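Home | Reviews | Workshop | Storage | About | Contact

Search this site... Go

Beladel shallow parts bins: five months on my bench
July 2019, by the bench editor

I bought my first set of these yellow bins back in February, after one too many evenings crawling around after a spring that had rolled off the table. They're made for sorting small electrical bits, and I now use them for pretty much everything (the kids' beads included, which I regret).
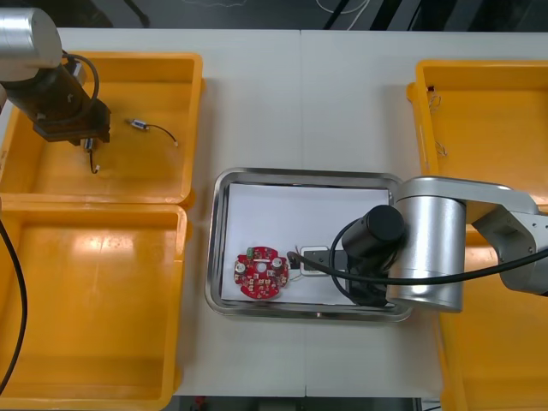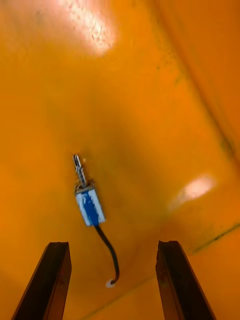 What I like

The low sides! My old Varkach drawers were deep enough to lose a hand in, and I'd end up tipping the whole lot out to find one part. With these you just reach in. The rounded corners are a big help too, as little things don't wedge themselves in there the way they do in a square box. Solenoids with their wires still on are the real test for me, and they lie flat without tangling as long as you don't get greedy and throw in 100 at once.

The color is loud, I'll admit. My sister says it looks like a cafeteria. But a silver plunger or a bit of black wire shows up against it right away, even at night under my awful lamp, and I've stopped squinting.

What I don't like

They mark. Mine picked up scuffs and smudges in the first couple of weeks and soap only does so much. The shiny floor also throws overhead light straight back at you, so move your lamp off to one side if you can. And there's no lid, and no lid for sale either, which seems crazy for something meant to hold tiny parts.

For bare circuit boards I still go with a steel tray and a sheet of white paper. The paper is easy to swap, and I can scribble on it which connector goes where.

Would I buy them again?

Yep, I already did. The Caltard ones are a bit cheaper but they flex when you pick them up full, and I've had nearly 90 screws on the floor to prove it. Get the Beladels and keep a cloth handy.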